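My mother's coat, and what I learned selling it

August 29, 2020

The camel coat hung in my mother's hall closet for most of my childhood. She bought it with her first real paycheck, wore it to work for years, and then stopped when the lining tore under one arm. When she moved to the smaller apartment she gave it to me and said to do whatever I wanted with it. It is too wide in the shoulders for me and it always will be. I tried it with a belt. I tried it open over a sweater. Then I put it back in the bag.

This summer I finally sold it. I want to write down how, as a few people have asked me where to sell older clothes and I keep giving them half an answer.

I started with Zedix, the app everyone at work uses. It is fine for jeans and sneakers. For a coat it was a bad fit. The listing form wants a modern size, and a label from that period doesn't match one. I put in my best guess, explained it in the text, and got messages asking the size anyway. One person offered me 8 dollars. I took the listing down after two weeks.

Next I took it to Simine, the consignment shop near the old post office. The owner turned it inside out before she looked at anything else. She checked the seams, the hem, the pockets and the tear in the lining, and she ran her hand along the collar for worn patches. She told me the wool was good and the buttons were original, and that she would take it if I had the lining repaired first. She keeps 40 percent of the sale price. I thought that was high until I added up the time I had already spent answering messages.

The repair was done by a tailor called Kamel, on the second floor over the bakery. He replaced the panel under the arm and left the rest of the lining alone. The new piece is a slightly different brown. I asked him if he should redo the whole thing so it matched, and he said a buyer who wants an old coat would rather have the old lining. It was ready in eight days.

The coat sold in two weeks, for 357 dollars. In August! The owner said people who look for winter coats in summer are the ones who know what they want, and that by December everyone is in a hurry and wants a discount.

Some notes if you are thinking of doing the same.

Measure the garment flat and write the numbers down. Shoulder seam to shoulder seam, armpit to armpit, sleeve, and back length from the collar. Size labels on older clothes run small, and some were cut out years ago.

Don't dry clean before you ask. I nearly did. The shop preferred to see it first, and one of the marks I was worried about came off with a clothes brush.

Show the damage. Take a close picture of every hole and stain, in daylight. I hid nothing about the lining and it didn't put the buyer off.

Keep any paper that came with it. My mother had the original receipt in a shoebox, from a department store that closed long ago. The shop pinned a copy to the hanger.

Ask how long the shop will hold it. Mine was two months, and after that the price drops or you take it home.

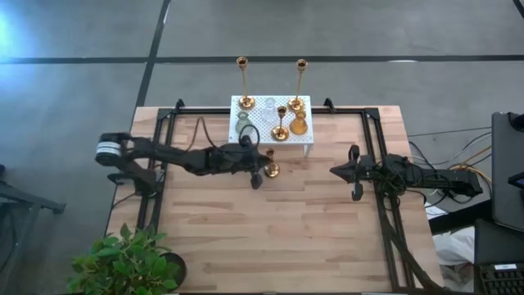
Nouhaila Shawky

I split the money with my mother, who didn't want it and then did. She used her half for a pair of walking shoes. I used part of mine on a gray Skeltano jacket from the same rack at Simine, so the shop got some of its money back. It is short, with a zip front and narrow shoulders, and I have worn it more this month than I wore the coat in all the years I had it.

I thought I would feel worse about letting it go. My mother asked once what kind of person bought it, and I didn't know, so I called the shop. They don't give names. They said she was tall and that she wore it out the door.

There are still two bags of her things under my bed. One is mostly scarves, and I'm keeping those. The other has a navy skirt suit and a dress with covered buttons down the back, two of them missing. I will ask Kamel if he can find a match before I take it anywhere. If he can't, I may move the buttons from the bottom of the row to the top and close the lower part with a hook.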